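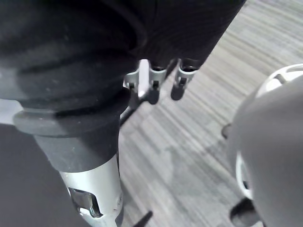
Home Kitchen Workshop Home Office Archive

October
By Kirsty Mowat

Moving the household mailboxes without losing the calendar

We changed email providers at home last month. There were 4 mailboxes to move, one of them a shared one that we use for bills and school notices, and the whole job took two evenings. Most of it was easy. The calendars were the hard part, and the address books came second. These are the tips I wrote down as I went, in the order I would do them next time.

Before you touch anything

Make a list of every device that checks the old mail. Phones and laptops are easy to remember. We forgot the tablet on the kitchen shelf and the desktop in the workshop, which went on asking for the old password for days.

Write down every site that sends its password resets to the old address. Bank, power company, water, pharmacy, library. Search the old mailbox for the word "verify" and you will find most of them.

Clear out the junk first. I had one folder of store flyers with 1005 messages in it and I deleted the lot. Anything you delete now is something you don't have to wait for later.

Empty the trash folder too. Some import tools copy the trash along with everything else and put it in a new folder with a confusing name.

Folders

Old mail programs let you put a slash in a folder name. Many new ones treat the slash as a divider and make a folder inside a folder. I had one called "House/Car" and ended up with "Car" tucked inside "House." Rename these before you start.

Folders nested very deep can fail without any warning. Two levels is plenty for a household. If you have more, flatten them first.

Calendars

Export each calendar to its own file. Don't merge them first, even if you plan to have just one at the other end. Separate files are much easier to redo if one goes wrong.

Check these after the import:

- Repeating events. Look at one that has had a single date moved or skipped. Our trash pickup shifts for holidays and the shifted dates all went back to the regular day.
- All-day events. If the time zone is wrong on the new account, a birthday can spread over two days. Set the time zone before you import.
- Reminders. Ours did not come across at all. I put back the ones for medicine and bills by hand and left the rest.
- Invitations. When you import from a file, a meeting someone else set up usually turns into a plain entry with no link to that person. If they change the time, yours won't change. For anything in the next few weeks, ask them to send it again.

Turn off notifications to guests before you import, if your new provider gives you that setting. Josué Magalhães did his the same week I did mine and his whole family got fresh invitations to a dinner that was over two years ago.

If an import goes wrong, delete the new calendar and start over with an empty one. Importing a second time on top of the first gave me doubles of everything, and picking them out by hand is slow work.

Contacts

Export to a spreadsheet file and open it before you import it. I had 491 contacts, a good many of them saved under an email address with no name. It is quicker to fix them in a spreadsheet than one by one on a phone.

Phone numbers with a plus sign or a leading zero can be changed by the spreadsheet program. Set that column to text when you open the file. Save a copy under another name and leave the original alone.

Contact groups often don't survive. Print the list of who is in each group, or copy it into a note.

Moving the mail itself

Start it in the evening and let it run. Plug the laptop in and turn off sleep. I started at 9 p.m. and it was done by breakfast.

Do the smallest mailbox first. You learn what the tool does with sent mail and drafts, and there is less to clean up if you dislike the result.

Don't use the old account while the copy is running. Mail you move between folders halfway through can be copied twice or missed.

Afterward

Set forwarding on the old account and keep it open for a few months. Every time something comes through the forward, change the address with that sender the same day.

Rebuild your filters by hand. Ours didn't transfer, and half of the old ones were for things we stopped getting long ago.

Look at the signature on each device. My phone was still sending out our last street address.

Keep the export files on a drive in a drawer, with the month written on a piece of tape. Contacts and calendar files are small, so there's no need to be stingy about it.

From readers

Kelly Nogueira writes that she changes the account color on her phone during a move, so she can tell at a glance which mailbox a message came into. I tried it and have left it that way.

Emerson Pacheco asks whether the old app should be taken off the phone right away. I would wait until you have checked for notes. Some mail apps keep notes inside the mail account, and they go when the account goes. Copy them out first and then remove the app.

Previous Next Back to Home Office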